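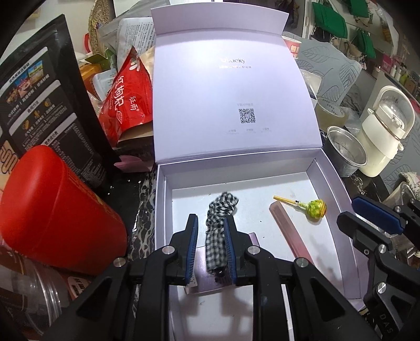
Ticket: left jaw drops soft items
Site: Skumton
Opened: December 17, 2025
Status: reopened

Reported: Left jaw lets go of scrunchies and thin packets partway through the lift. Lollipops are fine. 14 drops in 300 picks.

Olivares support reply: "Pads worn. Replace and close."

H. Baloch: I don't buy it. We put new pads on in May and the drops started the same week. Swapped them again anyway. Still 6 drops in the next run, all on fabric.

Olivares: Please recalibrate grip width.

H. Baloch: Did that twice. The readout says the jaws are closed when I can slide a card between them. Either the zero is off or the number on the screen means nothing. Which one?

Olivares: Firmware update should resolve.

H. Baloch: Installed. The first 10 picks were clean, which proves very little. Pick 11 fell. Please don't close this again until somebody has checked the pivot pins for play. Log attached.

Next: waiting on Olivares for the pin tolerance.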